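Course Handout, Unit 8: Collecting Demonstrations by Remote Control

Prepared for the Skundau robot learning course. Bring a copy to the lab session.

1. Scope

Unit 7 covered kinesthetic teaching, in which the operator holds the arm and moves it through the task. This unit covers teleoperation. The operator moves an input device, the controller turns that motion into arm commands, and the commands and sensor readings are stored together as a demonstration. All work in this unit is done in the Ollow simulator. The real arms are not used until Unit 10.

The lab task is to operate a cabinet drawer with a two-arm robot. It is short, but it involves free motion, contact, and constrained motion in one episode, and each of these puts a different demand on the operator.

2. Terms

Demonstration: one recorded attempt at the task, from the first command to the stop signal, together with its outcome label.

Observation: everything the policy will be allowed to see at a given time step. In this course that means the camera images, the joint positions, and the gripper opening.

Action: the command sent at that time step. We use the change in gripper pose, expressed in the robot base frame, plus one number for the target gripper opening.

Clutch: the button that connects the input device to the arm. With the clutch released, the operator can move the device back to a comfortable position while the arm holds still.

Policy: the function, trained on the demonstrations, that takes an observation and returns an action.

3. Mapping the hand to the arm

Two mappings are in common use.

Position mapping. The displacement of the hand since the clutch was pressed is multiplied by a scale factor and added to the gripper pose at that same moment. A scale of 1 feels natural but makes fine alignment difficult. A scale below 1 improves precision and requires more clutching.

Rate mapping. The displacement of the device sets a velocity. No clutching is needed, and large motions are easy. Contact is harder to control, as the arm keeps moving until the device is returned to center.

The lab uses position mapping for both arms. Orientation is always mapped at a scale of 1, whatever the translation scale. Scaled orientation causes the displayed gripper to drift out of agreement with the operator's hand, and most people lose track of it after a few clutch presses.

Note on frames: translation is interpreted in the view frame of the selected camera during control, then converted to the base frame before it is stored. If you switch cameras while the clutch is held, the converter rejects the sample and the episode is marked invalid. Release first, then switch.

4. Views available to the operator

The operator has an overview camera and a wrist camera for each arm. The overview is used for reaching and for keeping the two arms apart. The wrist view is used for the last part of an approach, when the position of the fingers relative to the handle matters more than the position of the arm in the room.

A wrist view shows the fingers at all times, so the gripper opening can be read directly from the picture. It says little about where the arm is. When the arm is turned away from the cabinet, the view may contain only a wall and plain background, with the patterned wall giving some sense of tilt and nothing that identifies the target. Do not begin an approach from such a view. Go back to the overview, bring the cabinet into the wrist view, and then continue.

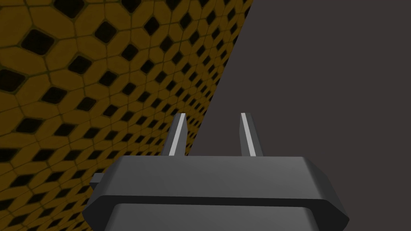 5. Phases of the drawer task

The task is divided into phases for labeling. The operator does not announce them while driving. They are assigned afterward from the log.

Approach. The working gripper moves from its start pose to a point in front of the drawer. The fingers are open. Speed may be high until the gripper is near the cabinet.

Align. The gripper is turned so that the fingers can engage the drawer. Corrections should be small and separate. Continuous wobble in this phase is copied by the policy and is a common source of poor results later.

Engage. The fingers make contact. The contact flag in the log should change once and remain on. If it flickers, the grasp is marginal.

Pull or push. The drawer constrains the motion to a line. The operator's hand will not follow that line exactly, and the error appears as side load on the fingers. The controller in Ollow is compliant to side load up to a limit; above the limit, the fingers slip.

Release and retreat. The fingers open, the gripper backs away along the drawer axis, and the operator presses stop.

The second arm has no assigned job in the basic version of the task. It must still be kept clear of the cabinet and of the working arm. Its commands are recorded even when they are all zero, and they form part of the training data. An idle arm that is nudged in half the episodes will be nudged by the policy as well.

6. Objects in and on the cabinet

The cabinet can carry loose objects. Their purpose is to make careless motion visible in the log. An object on top of the cabinet records bumps and sudden loads on the body. An object inside a drawer records how smoothly the drawer was moved, and it also limits where a fingertip may go once the drawer is open.

Consider a state in which the lower drawer is open, the left gripper is low at the front of the drawer, and a thin green bar lies inside, just past the tip. The right arm stands to the side with its fingers pointing up. Two different continuations are possible from there. If the task is to close the drawer, the tip should stay at the front and the bar should not be touched. If the task is to take the bar out, the gripper must be raised over the lip before it goes forward.

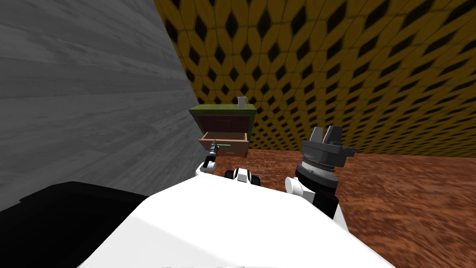
The observation alone does not decide between these continuations. A data set that mixes both, with no task label, teaches the policy to average them, and the average is a forward motion at the height of the lip. Every episode must therefore carry a task label, entered before the first command. Labels entered afterward are not accepted by the grading script.

7. Recording procedure

Step 1. Load the scene and confirm that the task label matches your assignment sheet.

Step 2. Check both arms in the overview. Neither may be in contact with anything at the start.

Step 3. Press record, wait for the tone, then press the clutch.

Step 4. Carry out the task at a steady pace. If you need time to think, release the clutch and hold still. Pauses are trimmed by the Gallow toolkit during processing.

Step 5. Press stop once the working gripper has retreated. Do not park the arms first; parking motion is not part of the task.

Step 6. Enter the outcome as success, partial, or failure. Use partial only when the drawer has moved but has not reached the goal position.

Keep failed episodes. They are excluded from the first training run and used in the second, where we compare filtered and unfiltered data.

8. Quality checks

The Gallow checker reports the following for each episode:

Episode length after trimming
Number of clutch presses
Peak side load during the constrained phase
Contact events on the idle arm
Displacement of each loose object

Any contact event on the idle arm fails the episode. High side load produces a warning. Object displacement is reported without a threshold, and you are expected to comment on it in your write-up.

Many clutch presses are not an error. They do leave small steps in the recorded velocity at each press and release. Smoothing is applied to the actions before training and must not be applied to the observations, or the two will no longer agree in time.

9. Reading and exercises

Read the section on covariate shift in the Subramaniam notes before the lab.

Exercise 1. Record the drawer task at two translation scales. Compare peak side load and trimmed length, and state which data set you would train on.

Exercise 2. From one of your own episodes, choose a time step at which the wrist view does not show the cabinet. List which parts of the observation still allow the correct action to be determined.

Exercise 3. Derive the conversion from a translation in the view frame to one in the base frame. State what must be known about the camera, and what happens to the stored action if the camera is mounted on the moving wrist.

Submit the episode files and the write-up in one archive. The checker report goes in the same folder as the episodes, with its default file name.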